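Rooms without a theme

The Wendedine opened in March on the site of an old printing works, and its owners asked five designers to take a floor each. The hotel has 451 rooms. No two floors share a door handle, and the lifts stop at each one with a different chime.

Nkechi Obi was given the fourth floor. She had never worked on a hotel before. Her studio, Nurnix, is known for shop fittings and a ferry terminal, and she says she took the job mainly to find out why hotel bedrooms have so many lamps. Her own rooms have two. One is fixed over the bed and the other can be carried to the desk, the bath or the window seat.

The walls are lime plaster, left unpainted. The wardrobe has no doors. Obi drew it 11 times before the owners agreed to it, and she still thinks the shelf is slightly too high.
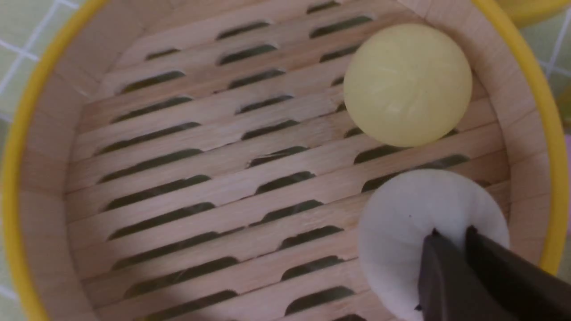

A white bun and a pale yellow one in a yellow-rimmed steamer basket.

One floor up, Balthasar Kälin has gone the other way. His corridor is dark green from skirting to ceiling, and the carpet runs into the rooms without a break. He wanted guests to feel they had already arrived when they stepped out of the lift. The beds stand in the middle of the room with a desk built into the back of the headboard, so that whoever is working faces the window.

It takes some getting used to. On my first night I walked into the corner of the bed twice. By the second I had stopped noticing it, and I liked being able to reach the balcony from either side.

Kälin's bathrooms are the best in the building. Each has a long stone basin, a stool and a proper hook for a wet coat. The water is controlled by one lever, with no screen or panel anywhere.
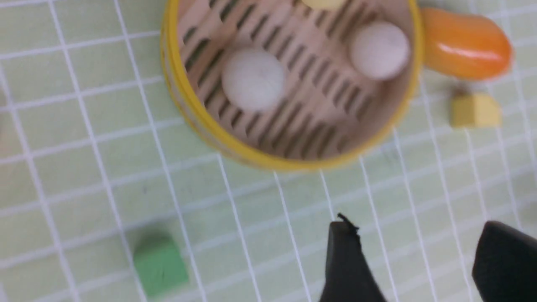 The ground floor

Abundio Quintero designed the lobby and the restaurant, Hsueh, as a single room. There is no reception desk. Staff check guests in at one of six round tables, which are laid for dinner later on. The floor is made of 3,462 reclaimed oak blocks from the printing works, and the old ink stains have been left in.

Rooms on the fourth and fifth floors can be booked now. The top floor opens later in the year.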